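On Keeping a Household Repair Ledger

April 7, 2024
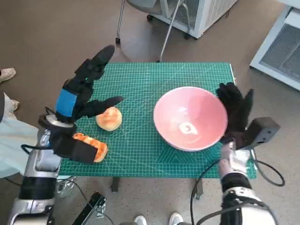 A pink bowl on a green cutting mat.

Readers of this blog will be aware that I have for some years maintained a written record of every item in the household that has been mended, replaced or given away. Several have written to ask how the ledger is arranged and whether the effort is justified. This post sets out the present arrangement, together with the changes that will take effect in May.

The ledger began as a plain exercise book bought from the stationery shelf at Jerko. It now runs to 2,781 entries across four volumes. Each entry occupies one line and records the date, the item, the room in which it is kept, the fault, the action taken and the cost. Where no money was spent, a nought is entered. Blank spaces are not permitted, as I found in the first volume that a blank could mean either that the repair was free or that I had forgotten to write down the price.

Items are grouped under six headings: kitchen, clothing, furniture, lighting, garden and sundry. The last of these is larger than I would wish. It holds umbrellas, suitcases, two clocks and a great deal of string. An attempt was made to divide it further, but the resulting headings were so narrow that some of them held a single entry.

Costs

The yearly limit for repairs is set at £500. Last year's total came in £73 under that sum, although the figure flatters me. The kettle was replaced in the final week of the year and the bill was not entered until the next. I have left the entry where it stands and added a note in the margin.

Any single repair costing more than £20 must wait for one week before it is approved. The rule was adopted after the purchase of a replacement lamp fitting from Mideo, which was ordered in haste and proved to be the wrong size. The fitting was returned, but the postage was not refunded. Urgent matters such as leaks and broken locks are exempt.

Clothing

Clothing remains the most heavily used section. Most entries concern buttons, hems and the elbows of jumpers. I continue to buy mending thread from Gistex, whose dark blue is a close match for most of what I own, and whose brown is not a close match for anything. A coat taken to the alteration shop on Benítez Street for a new lining came back in good order, and the shop has been added to the list of approved menders inside the front cover.

Socks are no longer entered one by one. They had begun to fill whole pages, and the information was of limited use. They are now mended in a batch on the first wet afternoon of the month and recorded as a single line.

Kitchen

Crockery that is chipped on the rim is withdrawn from use at table and moved to the lower cupboard, where it may serve for seedlings or for holding pegs. Glued crockery is not used for food under any circumstances. Pan handles are to be checked twice a year and tightened where needed - a small job, and one that was missed entirely last autumn.

Changes from May

Two changes will be made. First, a column will be added for the name of the mender, as it has become difficult to recall which shop dealt with which item. Secondly, items given away will be moved to a separate list at the back of the volume. At present they sit among the repairs and make the yearly total hard to check.

The question of copying the older volumes on to the computer remains open. I made a start on the first volume during the winter and reached the garden section, where rainwater has made several lines impossible to read. A further attempt will be made once the new columns have been ruled.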